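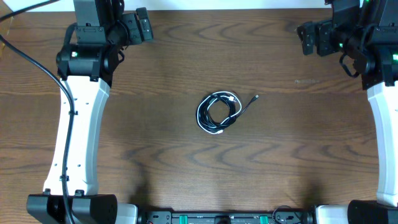
Black and white cable coiled together on the table.

Kindon House, shared workrooms and kitchen
Walk-round checklist, September, with comments
Done by: Diễm Tô
Copy to: Đạt Tiêu, and the board by the kettle

Marks used: OK, FIX (do it before the next walk-round), NOW (do it today), and SIGH (have written this before).

1. Front door and lobby
Closer shuts the door fully: OK
Mat flat, no curled corners: FIX
Lobby clear of deliveries: SIGH
Comment: The mat has been curling since spring and has been taped down with three kinds of tape. It wants replacing. The lobby held a flat-pack wardrobe addressed to Jernell, who moved out. The courier has a signature for it. I can't read the signature but it looks pleased with itself.

2. Stairs, ground to first
Handrail firm: OK
Nosings secure: FIX, fourth step up
Lighting: OK, though the timer gives you 15 seconds, and I am a quick walker.
Comment: Đạt, please could the timer go up to something a person carrying a box could manage. The dial is inside the grey cupboard. You have the key, or had it in June.

3. Stairs, first to second
Handrail firm: OK
Nosings secure: OK
Clear of stored items: NOW
Comment: A bicycle, a tray of seedlings and a rolled rug. The seedlings are doing well. All three to be gone by 5 pm. (Added later: bicycle and rug gone. Seedlings have been moved one step up.)

4. Fire doors
Corridor door, first floor: NOW, wedged open
Corridor door, second floor: OK
Kitchen door: NOW, wedged open with a fire extinguisher
Comment: I would like whoever did the kitchen door to think about it for a moment. Extinguisher put back on its bracket, wedge from the corridor confiscated. I now have a drawer of wedges and am open to offers.

5. Extinguishers and blanket
Pins and tags in place: OK, all
Gauges in the green: OK
Fire blanket in kitchen: FIX
Comment: The blanket is there but its pouch is behind the calendar. Move the calendar. It is showing March in any case.

6. Alarm and call points
Weekly test written in the log: FIX
Call points not blocked: OK
Sounder heard in all rooms: OK, except the back store with the door shut
Comment: The log has a gap from the middle of July. Đạt says the tests were done and not written down. I believe him. The insurer will want to see ink.

7. Kitchen
Fridge temperature: OK, 5 degrees
Kettle and lead: OK
Toaster crumb tray: SIGH
Microwave door seal: OK
Under-sink cupboard: FIX, slow drip at the trap, bowl in place
Comment: The bowl under the drip has become part of the plumbing. Gounder, the plumbers, have been rung twice and are "in the area" more often than any firm I know. On the toaster, I emptied enough crumbs to coat a fair-sized fish. The tray slides out from the back. It takes no training.

8. Toilets and washroom
Hot water not scalding: OK
Extractor fans: FIX, ground floor one rattles
Lock on left cubicle: NOW
Comment: The lock turns to red and stays unlocked. We have all been singing. New lock on order, sign on the door for now, please knock.

9. Leads and extensions
No extension plugged into another extension: FIX, room 2
No leads across walkways: OK
No damaged plugs or sheaths: OK for those I could get at
Spare leads stored off the floor: OK
Comment: Room 2 had a four-way feeding a four-way feeding a desk fan and a paper shredder. Taken apart while the occupant watched in silence. Please keep spare cable coiled and unplugged when it isn't wanted. If you are running anything with a heater in it off a drum, unwind the drum all the way. I will keep adding that line until I stop finding warm drums.

10. Heaters
Portable heaters listed and labelled: FIX
Comment: It is barely autumn and the first one is out. Lesetti Upholstery have a fan heater under the cutting bench, next to the offcuts. Moved to the far wall. They were very nice about it and I expect it has been moved back.

11. Shelving and storage
Back store racking fixed to wall: OK
Heavy items low down: FIX
Steps in good order: OK
Comment: There is a box on the top shelf marked HEAVY. It is. Two of us have now confirmed this. It needs two people and the good steps to bring it down, and then someone to own up to it.

12. First aid
Box in date: FIX, eyewash expired
Plasters: FIX, almost none left
Accident book present: OK
Comment: The accident book shows one entry since the last walk-round, a paper cut, with a drawing.

13. Yard and bins
Gate opens freely from inside: OK
Bins away from the wall: FIX
Comment: They creep. 2 metres from the wall, please, and lids down.

Total of items ticked or grumbled at: 26 lines marked OK or otherwise before I lost my place in the yard and it started to rain. Đạt to go over the bins again and initial here:

Đạt: bins moved. Timer dial found, key not found. D.T.
Diễm: we have the same initials, please write your name.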